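Clullar Produce Share - Questions We Get A Lot

Last tidied up in September by Noura. Ask Tala Haddad if yours isn't on here.

How much is in a box?
Depends on the month. Small share feeds one or two people, big one a family of four if you cook most nights. We pack 145 boxes a week right now.

What does it cost and when do I pay?
Small share is 16 dollars. Pay at pickup or ahead through the link in your email. No cash after 6 pm please, the drawer's already gone.

Can I swap things?
Yes. Swap crate is by the door at the Tannous Street pickup. Leave one, take one. Carrots for greens is fine, nobody is weighing anything.

I missed pickup. Now what?
Text Rania Srour before 8. She holds boxes overnight in the cool room. After that it goes to the food pantry and we can't get it back, sorry.

Do you wash the produce?
Rinse only. Greens still have dirt in them, especially low down between the stems. Wash at home right before you cook, not when you put it away.

How do I keep bok choy from going limp?
Dry towel, loose bag, bottom drawer of the fridge. Don't wash first. If it's floppy already, cold water for 20 min and it mostly comes back. Cook it the first couple of days.

Carrots?
Tops off if they come with tops. Fridge, in a bag. They keep for weeks. The bendy ones are fine for soup.

Little oranges - fridge or counter?
Counter if you'll finish them within the week, fridge if not. One layer is best. Check the undersides, a soft one will take its neighbors with it.

And tomatoes?
Counter. Always counter untill they're cut. Keep them out of the bag.

My kitchen is tiny. Where do I even sort all this?
Anywhere flat. Bouchra Mahrous does hers on the floor in the hall. A bed works too, if you put plastic down over the quilt first - a cheap thin sheet is plenty, it doesn't have to lie smooth. Plates for the big stuff, one vegetable to a plate, and a tray with a rim for anything that rolls. Take the plates back to the kitchen one at a time.

Why sort at all?
So you see what you have. Ripe things get eaten first, hard things go to the back. Takes me ten minutes, some weeks less.

Which plates do you use?
Whatever's clean. Enamel is nice, it's light and doesnt mind being knocked. Najwa Sfeir swears by old cookie sheets.

Kids want to help. What can they do?
Small fruit. Picking it up one piece at a time, soft hands, looking for splits, then into the tray. Keep them off the leafy stuff, it tears.

Juice got on the plastic / quilt, help
Plastic: warm water, dish soap, hang it over the shower rail. Quilt: cold water right away, blot, don't rub.

Can I reuse the plastic sheet?
Yes, for ages. Wipe, dry, fold. Bin it when it gets holes.

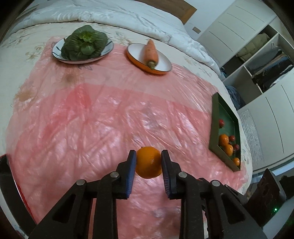 Do I bring the box back?
Please! Flattened, any pickup, any time. We're always about 60 short.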